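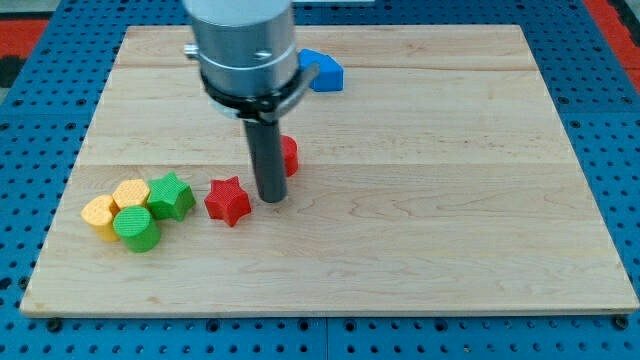

Stovavmont, 22 July 2021

Sisodia Robotics Laboratory presents a pushing method that asks for help only when it is needed

A robot that moves objects by pushing them with a plain rod can now sort a mixed group of blocks by following short spoken instructions, researchers at the Sisodia Robotics Laboratory in Stovavmont announced today. The method is called Wemon. It was developed together with the engineering company Trurnwood, which supplied the control software and two members of the team.

Most research on sorting uses a gripper. The Sisodia group chose a single rod without fingers, pointing straight down at a wooden board. With such a tool the robot cannot lift anything. It must push every block from the side, and a small error in the place of contact makes the block turn away from its path. Star shapes are especially difficult, as the rod can slide from one point of the star into the space between two points.

"When people see the board for the first time they think it is a game for children," said Perla Huerta, who leads the project. "But a green star and a green cylinder beside it behave in very different ways when you touch them. The robot has to learn this difference, and we did not want to write it down by hand for each shape."

Wemon learns from recordings in which a person steers the rod and another person says what should be done, for example "push the red star away from the green star". After this training the system receives a camera picture and a new instruction, and it chooses the next small movement of the rod. It repeats the choice until the instruction is fulfilled or until a person gives a correction.

The new part of the work concerns these corrections. Earlier versions treated each correction as a fresh instruction and forgot the old one. Wemon keeps both. If the operator says "a little more to the left", the robot changes its movement and then returns to the original task. In tests held in May, the operators gave 19 instructions in each session, and the new version needed on average 4 corrections per session.

The researchers also describe the limits of the method. When blocks stand close together, the rod often moves a neighbour which should stay in its place. Blocks near the edge of the board remain a problem too — the system has no good way to bring them back if the rod cannot reach behind them.

"We prefer to publish these failures together with the results," said Radwa Mahrous, who was responsible for the tests. "Other groups will meet the same difficulties, and maybe they will find a better answer than ours."

The laboratory will share the recordings and the training code with other research groups on request. A second study, with longer instructions and more than one operator, is in preparation.

Contact for the press: Radwa Mahrous, Sisodia Robotics Laboratory, Stovavmont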